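Testulen Twin-Finger Bench Arm: our equipment page
March 11, 2021
By the Gurnow equipment desk

We use cookies to remember your basket and to count visits. Carry on reading if you are happy with that.

We stock this arm and we would like to sell you one, but please read to the bottom before you order. A good many people ring us having seen a clip of a robot folding towels, and they want to know whether this one will tidy a kitchen drawer or pack orders in a back room. It won't, at least as it leaves us. It is a small white arm for a bench, with a pair of fingers and a motor at each joint, and it needs a patient owner.

Start with the fingers, as most buyers end up doing. Bare plastic is smooth, and smooth things slide off it. The usual cure is to wrap the ends in something with a bit of bite, and the wrapping then creases, frays and picks up dust. You will be changing it more often than you think. 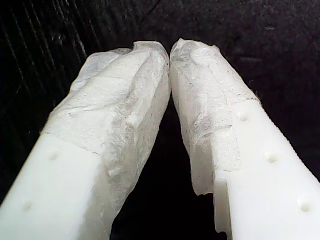
Grip pads are sold separately. We keep the Furukawa ones in packs of 31 and they are decent on card and cloth. On shiny film they are a good deal worse, and half of what you find in a cupboard comes in shiny film. Tape from the stationery drawer does nearly as well for a few days.

Then there is the question of what counts as a chore. Putting small things into a divided tray sounds like nothing. A child does it while talking about something else. For an arm it means finding the thing, judging which way round it lies, closing on it without crushing it, and letting go over the right compartment. A roll of tape at least keeps its shape. A snack packet bends and crackles, and it may be longer than the space it is meant for. 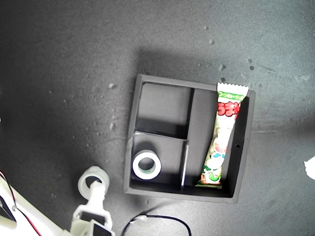 Makers' demonstrations tend to be run on a bench where everything has been set out beforehand. Ask how many tries went into the film, and ask who put the things back between tries. If the answer is a person, standing there all afternoon, you have not saved any labour yet. We'd say the same of the Skollier arm, which costs more and is quieter - it is no better with packets.

Wiring is another matter the brochures skip. The motor leads loop outside the body, so leave slack at every joint and keep them clear of whatever you are reaching over. Tie them down too tightly and they will pull at full stretch.

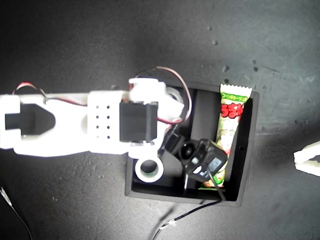 Who should buy it, then? Schools, hobby benches, and small workshops that want to find out for themselves what a cheap arm can manage before spending real money. If you have a shop floor and a packing deadline, hire somebody.

What comes in the box: the arm in parts, two fingers, motors, leads, a power supply and a bag of screws. Allow a weekend for building it. The tray and the things to put in it are up to you.

Order code 1206. Price £700, delivery extra. Returns within 7 days if the motors have not been run. Spare fingers can be ordered singly, left or right, and we suggest one of each.

Get our stock newsletter once a month. Enter your email to sign up. You can leave the list at any time.

Last updated: March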